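Kitchen survival when you're pregnant and everything smells

I'm in my third trimester with baby number two and I've gotten pretty good at running a kitchen I can barely reach the counters of. So, a few things that work for me!

Move your everyday stuff to waist height. I did this at week 9 last time, when bending over made me queasy, and now that the bump is in the way I'm so glad I did it again. Pots, cereal, the good knife, all of it.

Cook cold when you can. Hot oil was my worst enemy, so I lived on pasta salad and boiled eggs (I do 4 at a time, yolks cooked hard, and keep them in the fridge).

Sit down to chop. I have a Gravard bar stool that's exactly the right height and I'm never giving it back to the den. 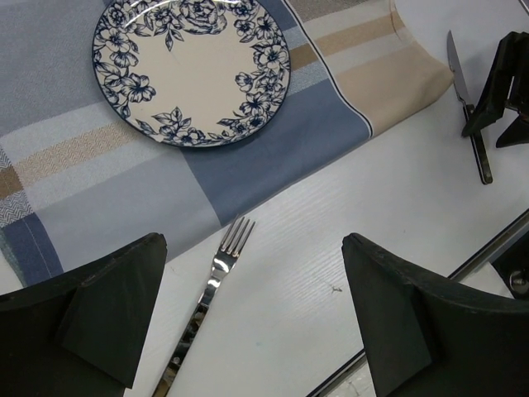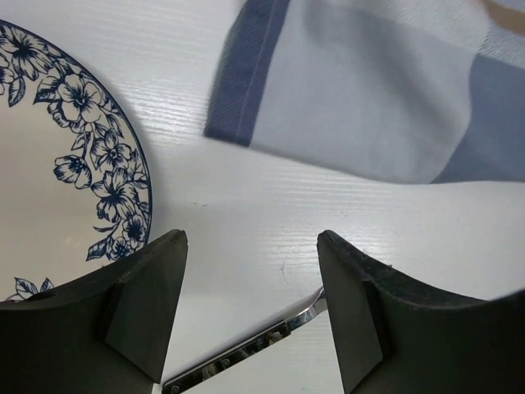 One reader wrote in to say that the smell of the fridge was worse for her than any cooking, and that an open box of baking soda on each shelf, swapped out every month, got her through to July. She also makes her husband open the leftovers. I've stolen both ideas!

Oh, and freeze ginger tea in an ice cube tray. Drop a couple of cubes in a glass of water and sip it slowly while dinner's in the oven. If you can't keep anything down at all, call your doctor, please don't wait it out like I did the first time.

Next up is freezer meals, once I've cleared out enough peas to fit any.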